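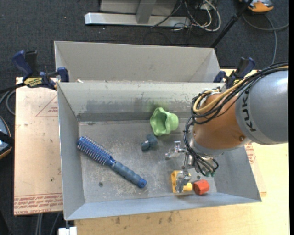 Bin picking cell, KUKA arm at the front bin, mixed small items.

DRAKA BIN PICKING KIT: CELL SAFETY CHECK
Site: Jenddale, bench cell 3
Checked by: Dace Lapiņa
Supplier contact: Sheldon Poirier, Draka
Status of kit: on trial, purchase not decided

1. Bins fixed to table: OK
Clamps at the two back corners. Pushed by hand from the front and side, no movement.

2. Bin condition: OK with comment
Floor is scratched and worn, back wall scuffed. Ran a gloved hand along the rims, no burrs. Check again in May.

3. Cables and hose on arm: ACTION
The loop over the wrist is wide. Jogged all axes at low speed and it brushed the bin rim once. Draka to supply a shorter tie point.

4. Gripper fingers: OK
Tight, no play. 11 open and close cycles without a fault.

5. Test items: OK
Hairbrush, light green cup-like piece, yellow plastic part and the rest of the set. Nothing sharp, nothing glass. Josée Wong asks that the hairbrush stay in the set, as it is the hardest pick we have.

6. Floor cables: ACTION
Gray and black cables on the carpet beside the table. Cover or reroute before anyone walks that side.

7. Emergency stop: OK
Pressed from both operator positions. Arm stopped each time.

8. Manual: NOT OK
Page 13 shows the older controller. Sheldon to send the right one.

Recheck items 3, 6 and 8 before the next trial run. Copy to Fabrice Riviere.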